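Showing the umbrella job by hand: notes for new demonstrators

The umbrella is the task most people meet in their second week, once they have done the cups and the towels and feel fairly sure of themselves. It looks like nothing at all. You have been putting umbrellas away your whole life! But your hands have learned to do it in a hurry, and the robot can only learn from what it is shown, so we do it a little slower and a lot more plainly than you would at home.

Before you start, put on the head camera and look down at your own hands. Both should be in view when your elbows are bent comfortably. If you have to duck your chin to see them, tilt the camera, not your neck. Your neck will thank you after 20 takes.

Begin with the umbrella already closed but the fabric still floppy. Hold it upright by the stand, hook at the top, and gather the canopy with both hands, one on each side. Keep your fingers on the cloth, below the rib tips. Smooth the folds in one direction only and work your way around. If you change your mind halfway and go back the other way, finish the take anyway and mark it "reversed" on the sheet. Drisent's training software can use those, as long as they are labeled.

Try not to wrap your whole hand over the bundle. I did this for most of December and Ibrahim, who was sorting the takes at Stilwood, very kindly told me that all he could see was knuckles.

Once the cloth is gathered, bring the lower end over the open top of the stand, pause for a slow breath, and then lower it straight down. That pause matters more than you'd think - it gives the people labeling the take a clean place to split folding from placing. Let go, take both hands well back, and count to 3 before you reach for anything else.

Do 14 takes, then rest for 6 minutes. Questions go to Nkechi Igwe at the Brornby desk, mornings are best. 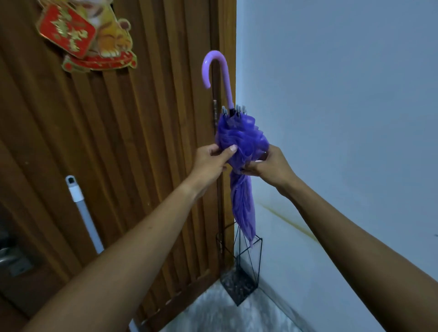 Page last changed: December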